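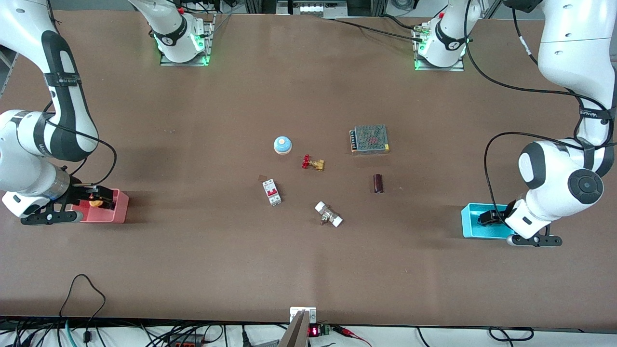

My parking ticket from Vivside council was for $283, and I have spent longer disputing it than I have spent parked anywhere. The form wants every fact put into one of two categories, "grounds" or "circumstances", and won't say which is which. Picture a pink bin on the left, a light blue one on the right, and a few small parts scattered between them — that was my kitchen on appeal night, minus the competence.

April
By the author
Reading time: 1 minute

I went with grounds. The sign on Wornevik Street was behind a tree, and I have 4 photos of the tree. The court registry has given me a hearing at 9 am and a neighbour has given me his opinion, which was to pay it.

Contact | Back to top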